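7 Aug 2026
By a staff writer

The training lead at Pidik has spent most of the past two years on household cleaning. Her group teaches robots to wipe, scrub and dust, and it does so by collecting recordings of people doing those jobs. Some of the recordings come from people working with their own hands while a camera on the head takes in what they see. The rest come from operators who steer a robot from another room.

She asked that her name be left out, as did the operator who sat in on part of our talk.

The project is called Niven. It started in December with a single task, wiping a hard floor with a cloth. I asked why they had picked that one.

"People think it's the easy one," she said. "You put the cloth down, you push, you pull. But you're pressing on something you can't see through. The robot has to learn how hard to press, and the camera doesn't tell it that."

Niven now holds 3148 recordings of floor wiping. She said 3000 was the target and the last batch went over. Of those, 1000 were made by remote control and the others by hand.

The two kinds have different problems. By hand, the work is quick and natural, and a person can get through a whole bathroom without thinking about it. That is also the trouble with it.

"A person leans on the free hand, shifts their weight, folds the cloth over and keeps going," she said. "Our robot doesn't have knees. So we have to decide which parts of that it should copy." 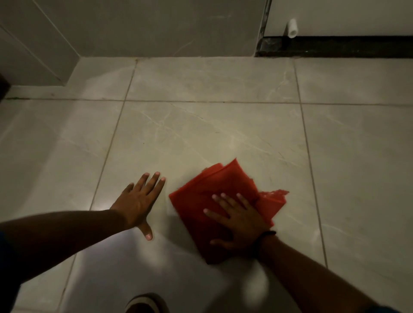 The free hand came up several times. In early recordings, people were told to keep it out of view, and the wiping came out stiff. They were holding themselves up with their stomach muscles and hurrying to finish. The group dropped the rule after 103 recordings and threw those away.

"We told them to clean the floor the way they'd clean it at home," she said. "If the other hand goes down, it goes down. The model can learn that one hand is for support and the other is doing the job."

Remote control is slower. The operator wears a headset and holds a grip in each hand, and the robot's arms follow. He told me that the first week is mostly spent learning to wait.

"You move, and then it moves," he said. "If you get impatient you push too far, and the cloth bunches up under the fingers. Then you have to lift it and lay it out again. I used to stop the recording when that happened. Now I leave it in."

Leaving it in was a decision made by the whole group. A robot that has only seen clean runs doesn't know what to do with a bunched cloth, she said, and in a real house it will bunch the cloth on the first day.

The arms come from a supplier called Prarkovier. The software that lines up the hand recordings with the robot's own movements is built in house and is called Nukska. She described it as the least finished part of the project. It copes well with a flat palm moving back and forth. It does badly with corners, where a person will poke the cloth in with two fingers, and the robot's hand is too wide to do the same.

I asked whether the robot can wipe a floor yet without anyone steering it.

"A flat one, yes," she said. "Smooth tile is fine. It misses the edges, and it doesn't know when it's done. It'll go over the same spot until you stop it."

The next set of recordings will be about edges and grout lines. After that she wants to move up to walls, where there is no body weight to help and the cloth has to be held as well as pressed. The operator said he was looking forward to standing up.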